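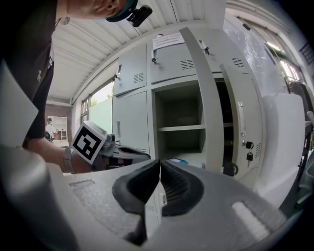

Griltavis is a method of gathering examples for robot learning in which people carry out tasks with a pair of hand-held grippers. The recordings are then used to train a control program for a robot arm. It was developed at the Rollcombe workshop and first described in April. A later collection, Kurup, uses the same tools and covers cupboards, lockers and drawers.

Its backers say that a person with grippers works faster than one steering an arm from a distance. The claim is plausible but poorly tested. The published comparison rests on 2 operators and 3 tasks, and the slower method was given no practice time.

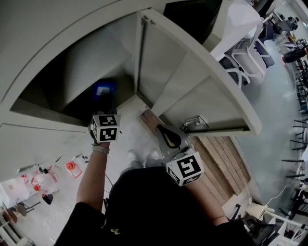
Kurup holds 3,217 recordings, of which 503 involve opening or closing a door. The total says little about variety, as many are repeats at the same furniture. Each gripper carries a white cube printed with black square patterns, and a typical door task uses both hands, one gripper reaching towards the latch of an open door while the other goes in towards a small blue object in the compartment. A person does this with a lifetime of habit behind them. Whether a machine with stiffer joints can copy it from such recordings is disputed.

A trial at Mullby reported good results, but on cabinets of the type used in training. No figures for unfamiliar cabinets had been released as of July 2026. Failed attempts are left out of the collection, and critics have asked how many there were.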